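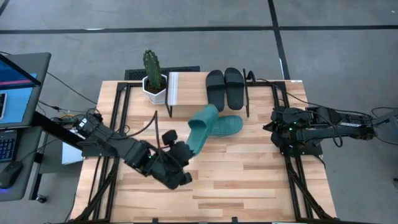
Fig. 4a. Green slippers and a potted cactus on the wooden table.

4. Laying the drip line and setting the timer

Right, if you've got as far as section 4 you'll have your outside tap sorted and the Losley filter screwed on. This bit takes me an hour in my own garden, but I've done it far too many times, so give yourself an afternoon and a flask of tea. I'd do it on a mild day if you can. The brown pipe is a pig to bend when it's cold, and leaving the coil in a sunny porch over lunch makes a huge difference.

You'll need:
The coil of brown pipe (13 mm)
The bag of pegs -- there are 36 in the standard kit
The drippers, in the small clear bag
The hole punch
The Kovex timer and its two AA batteries (not supplied, sorry)
Secateurs or a sharp knife

4.1 Laying the pipe

1. Unroll the coil on the lawn and let it lie there while you do something else. It will still want to curl up, so put a brick on each end.

2. Starting from the tap, walk the pipe along the back of the bed. Keep it a hand's width from the main stems of anything woody. Roses seem to sulk if you soak them right at the base (mine do anyway!).

3. Peg it down as you go, one peg every two good paces and one either side of each bend. Push them in by hand. If you hit a stone, move along a bit and try again.

4. Cut the far end square and leave it open for now. You'll need it open in step 8, and I have fitted the end cap too early more often than I'd like to admit.

Caution: don't bend the pipe tighter than the rim of a dinner plate. It kinks, and once it has kinked it'll kink in the same place for ever. Use one of the elbow pieces.

4.2 Putting in the drippers

5. Work out where you want water before you punch anything. I lay the drippers on the soil next to the plants first and have a look at the whole bed from the kitchen window.

6. Hold the punch upright and push until you feel it pop through one wall of the pipe. Stop there. If you go through both walls, use one of the little goof plugs.

7. Press the barbed end of the dripper into the hole until it clicks. Thirsty things like courgettes and hydrangeas get two, and most shrubs are fine with one.

Note: leave pots of cacti and succulents off the line altogether. They hate being on the same timetable as your beans, so water those from a can whenever the compost has dried right out.

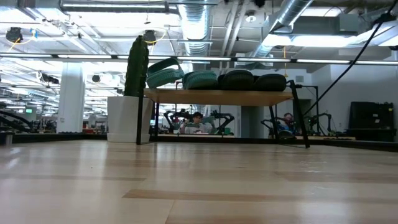

Fig. 4b. Tall cactus in a square white planter, next to the shelf table.

8. Turn the tap on gently and let water run out of the open end until it comes clear. You'll probably get some soil and a few curls of plastic. Then turn it off, push the end cap on and do up the clip.

4.3 Setting the Kovex timer

9. Put the batteries in before you screw the timer to the tap. The cover is on the back and you can't get at it afterwards without a lot of swearing.

10. Hold down CLOCK until the hours flash, set the time with the arrows, and press CLOCK again. It's a 24-hour clock, so seven in the evening is 19:00.

11. Press START and choose your first watering. I use 05:30, when it's cool and nobody else in the house wants a shower.

12. Press RUN and set the number of minutes. Begin with 20 on ordinary soil. Marina Karagiannis, who tests all our kits on the heaviest clay I've ever put a fork in, prefers two goes of ten minutes with a gap in the middle, and her beds do look better than mine.
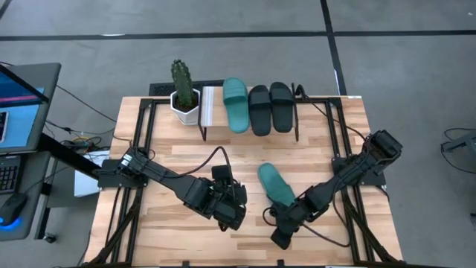
13. Screw the timer on hand tight, open the tap fully and press MANUAL. Walk the whole line and look for drips where there shouldn't be any. A joint that weeps usually just wants pushing home a bit harder -- take it apart, dip the end of the pipe in warm water and have another go.

14. Press MANUAL again to stop. The timer should now show AUTO in the corner. If it shows OFF, press MODE once.

Caution: don't use pliers on the tap connector. The thread is plastic and it will strip.

Note: in October, take the timer indoors, remove the batteries and open the end cap so the pipe can drain. The pipe itself can stay where it is all winter, under a bit of mulch if you've got some.

If you bought the larger Graritz kit, carry on to section 5 for the second branch. Otherwise skip to section 6, which covers cleaning the filter.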